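Terkadley Fly Fishing Forum > Lines, Leaders & Tippet > Level line vs. furled for small stream nymphing

reedbank
Posts: 600
I have been running a furled leader on an 11 foot fixed-line rod and want to switch to a level fluorocarbon line for weighted nymphs. The furled leader casts fine but it sags badly when I hold the line off the water, and the drift suffers past a rod length. Water is pocket water, mostly under knee depth, moderate gradient. Looking for a starting line size and length. Rod is the Proris soft action model.

hackle_and_hen
Start at #3 level, line equal to rod length, then 3 feet of 5X. Go to #3.5 if you can't turn over the fly into a breeze. A soft rod will not load well with #2.5 unless your casting stroke is already slow.

tailout
Disagree on #3 for that rod. I fished the Proris for a full season before selling it. The tip is soft enough that #2.5 loads it, and the sag difference between #2.5 and #3 is easy to see once you get 12 feet of line out. With a weighted nymph the fly does half the work of turnover anyway. If he were fishing unweighted wets I would say #3.

hackle_and_hen
The fly does some of the work on the forward cast and none of it on the back cast. What happens with #2.5 and a bead head is that the fly leads the line and you get a hinge at the tippet knot. It is fishable. It is not what I would hand to somebody coming off a furled leader, where the taper covers up timing errors.

tailout
The hinge comes from tippet that is too long or too light. Cut it back to 2 feet and use 4X to the ring.

reedbank
Both noted. I have a spool of #3 on order. Second question: knot at the lillian. I have been using the loop that came with the furled leader. With level line I assume a slip knot with a stopper.

Oyewole_Creek
Slip knot with a figure eight stopper in the tag. Leave the tag long enough to grab with wet fingers. Don't glue it.

On line storage, wind it on a spool with a wide hub. Level fluoro takes a set on the small foam cards and you will be stretching it at the car every time.

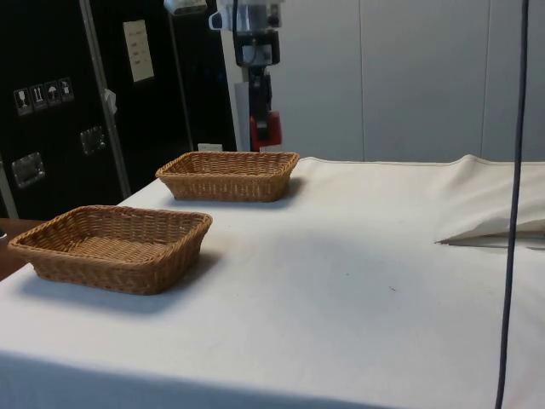

If the line does take a set, pull it slowly between both hands in short sections. Pulling the full length in one go puts all the load on the weakest spot, usually an old knot nick. Replace any section that still coils after two pulls.

midge_counter
Agree on wide hubs. One addition: check the line for flat spots where it crosses the spool notch. I trim that end off and retie the slip knot there. A level line gets shorter over a season and you should plan for it. I cut new ones a foot long.

tailout
A foot is excessive. Six inches covers it unless you are retying every trip.

midge_counter
I am retying every trip.

reedbank
Followup. Fished the #3 in January on the stretch above Veltuscombe. Air was just above freezing, light upstream wind. Rod length line, 3 feet of 5X, tungsten bead nymph in a size 14.

Sag was much lower than with the furled leader. I could hold all of the line off the water and keep tippet only in the drift. Takes showed as a small twitch in the line, where before I was mostly guessing. Turnover was acceptable. I did get the hinge tailout described, mainly when I rushed the back cast, and cutting the tippet back to 2 feet cured most of it. Visibility against a gray sky was poor with the pink line. I will try orange.
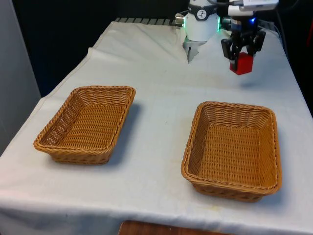 Two wicker baskets on the tablecloth.

hackle_and_hen
Good report. The rushed back cast is the whole problem, and it would be worse on #2.5.

tailout
Or it would force him to slow down. Try both on the same day with the same fly and post it.

Oyewole_Creek
Orange is better under overcast. Chartreuse is better against dark timber. I carry one of each in the same size and switch at the tip, takes under a minute.

reedbank
Ordered #2.5 in orange. Will test against the #3 when the water drops.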